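Paper or app for a long train trip?
Board: Travel planning

Stutik
Going by train from Leeds to Trieste in June, 1,784 km by my reckoning with five changes. My other half wants everything on the phone. I want it printed. Anyone done a trip this long with no paper at all?

Abdella
Did Lille to Vienna last year with nothing printed and had no trouble. Tickets in the app, hotel bookings in email, screenshots of both. Take a power bank. Paper is one more thing to leave on a seat.

Sostetti
Disagree with Abdella. My phone died outside Munich and the guard wanted to see the ticket for the whole journey. I paid 649 for the flight home in the end, as I'd missed the last connection by then. Paper copies of tickets and reservations every time now.

Abdella
That's a battery problem though. A charged phone would have sorted it.

Sostetti
It was charged in the morning. Phones get dropped and nicked as well. I keep the prints in a black folder that opens flat, so I can find the right page on a table without tipping the lot out. Metal corners on it, which stops them getting bashed in the bag.
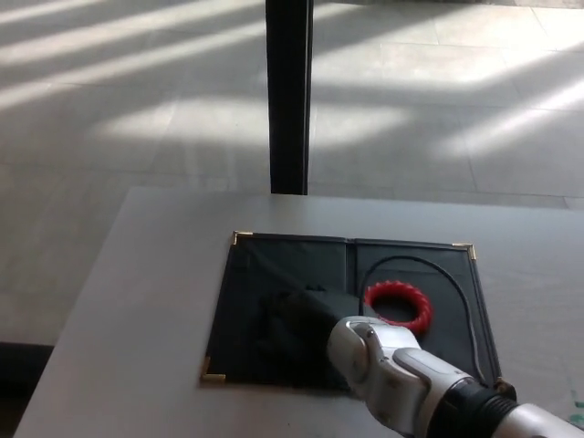
Stutik
Do you print the seat reservations as well as the tickets?

Sostetti
Both, one leg to a page, in the order you travel. Put the reservation behind its ticket.

Sadness
I'm between the two of you. Phone for the tickets, and a single sheet with train numbers, times and hotel addresses. If the phone goes you can at least tell someone at the desk what you booked. Some tickets are only valid in the app anyway, so check that before you print anything.

Abdella
I could live with one sheet. A whole folder is too much to carry.

Sostetti
It weighs less than your power bank.

Stutik
Right, tickets in the app where they have to be and the rest printed. Next thing is changes - is 3 hours in Zurich too long?

Sadness
No, take it. I had 2 minutes left for mine once and ran the length of the platform with a suitcase. Left luggage is downstairs if you want to walk to the lake.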